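Badawi Supper Club Opens Its Doors in Brolitstead This September

For immediate release

I'm thrilled to announce that after a very long spring of phone calls, paint samples and more lentils than I ever thought I'd cook, the Badawi Supper Club is opening in Brolitstead this September! It's a shared-table dinner, one long menu a night, and we're doing it in the old Nirov hall on the river side of town. If you grew up eating at somebody's aunt's house with your elbows touching the person next to you, you already know the kind of evening I mean.

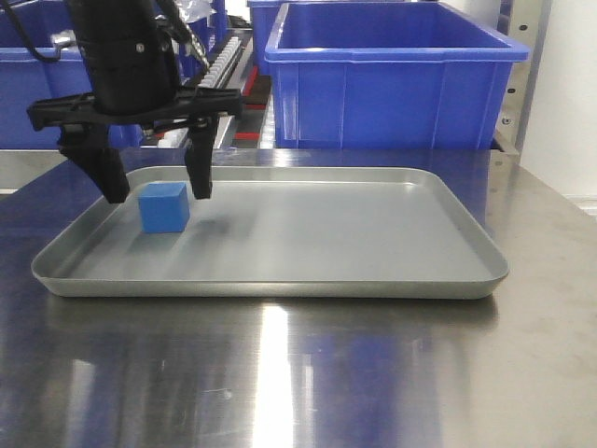
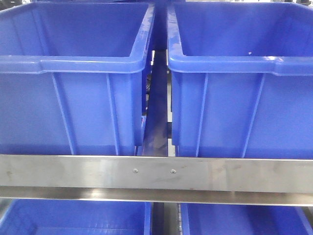

Steel and blue plastic, before dinner.

Rekha Fernandes told me she had been waiting for a place in Brolitstead where you could turn up by yourself and not be put at the tiny table by the restroom, and that if we ever drop the tamarind eggplant she'll want a word. (We're keeping the eggplant, Rekha.)

So, the details. Doors open at 6:30 p.m. and we sit down at 7. There are 41 seats. I wanted more, the hall would hold more, but at 41 everybody can still hear the cook explain what's in the pot, and I've been to enough dinners where I spent the whole night nodding at a voice from the other end of the room. Dinner is five courses and comes out on big platters that get passed along. You serve yourself, you serve your neighbor, you argue over the crispy bits of the rice.

The first menu is mostly food I learned from my mother and then messed with. We start with flatbread and a smoky pepper dip, then a bowl of harira, then the eggplant, then slow-cooked lamb with prunes (or a chickpea and squash version that I like better, if I'm allowed to say so), and we finish with orange slices, cinnamon and a semolina cake that has taken me 20 tries. Try number 11 was pretty good too, but I lost the piece of paper.

Tickets are $41, same as the number of seats, mostly so I'd stop changing my mind. That covers food, mint tea and a glass of whatever cold drink we've made that day. We don't have a liquor license, so bring a bottle if you'd like one and we'll lend you the corkscrew. Kids under five eat free and get the cake early if they've been sitting a long time.

We're also working with Mernunano, the bakery on the corner, which is making our bread for the opening month. Their ovens go on at 4 in the morning, which is more than I can say for myself. I pick up the loaves in the afternoon and they smell so good in the car that I've started ordering a spare for the drive.

Allergies: please tell us when you book. The kitchen uses nuts, sesame, wheat and dairy, and although we can cook around most things with a day's notice, I can't do much at 6:45 with the pot already on. The vegetarian menu is available every night and you don't need to ask in advance for that one.

Parking is free behind the hall after 5 p.m. The entrance is the green side door. The front door sticks, and there's a sign on it, but people pull on it anyway.

Booking opens on the first of September at 9 a.m., by phone or in person at Mernunano, where there's a sign-up book next to the register. Press are welcome at the first dinner, and I'm happy to talk recipes, the hall, or semolina cake for as long as you can stand it.

Press contact: Fadwa Filali, Badawi Supper Club, Nirov Hall, Brolitstead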